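The will was read on a Monday, at ten, in an office that smelled of soup. Aidan Coughlan had put on a tie. His cousin Sinéad Rafferty had put on their late aunt's earrings, which he felt was getting ahead of things.

"To my nephew Aidan," read Mr. Scanlon, "I leave the sum of $1,530, and my opinion of him, which is in the envelope."

Aidan put the envelope in his pocket. He had heard most of it at Christmas.

"To my niece Sinéad, I leave the boat."

"What boat?" said Sinéad.

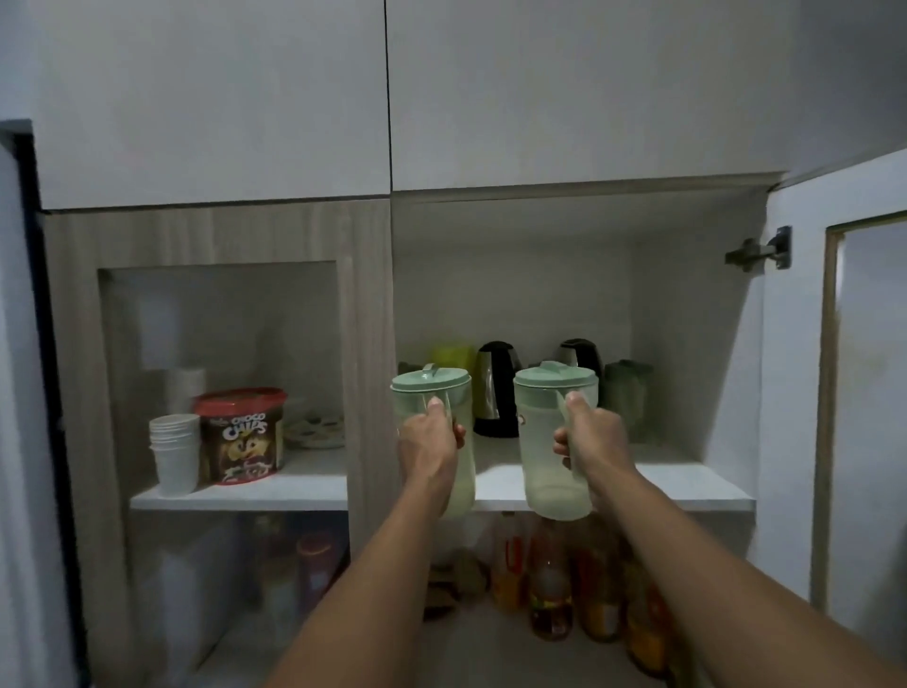

Mr. Scanlon turned a page, then turned it back. The boat was called the Udo. It was moored at Flultska, on a lake neither of them could find on the office map, and it slept four, provided they were fond of each other. Mooring fees had not been paid in 20 years.

"She got seasick in the bath," said Aidan.

"There is also a man," said Mr. Scanlon. "He comes with it. His name is Ukar, and he is to be kept on."

Sinéad touched one of the earrings. She asked whether he was a captain or a sort of mechanic. Mr. Scanlon said the document called him "my dear Ukar" throughout and didn't go into his duties.

They took the elevator down without speaking. On the sidewalk Aidan opened his envelope. It held one sheet, in their aunt's small, furious handwriting, and it said: Go with her. She can't swim and you have nothing on.

"What does it say?" said Sinéad.

"That I was her favorite," said Aidan, and went to look up trains.

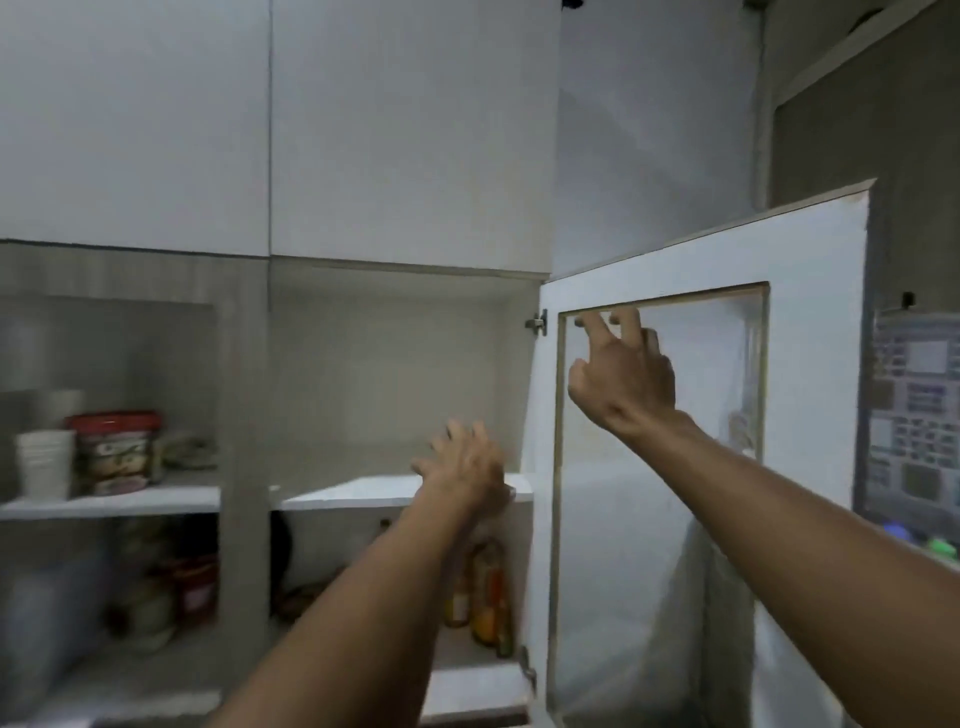
Cups, and a container with a red lid.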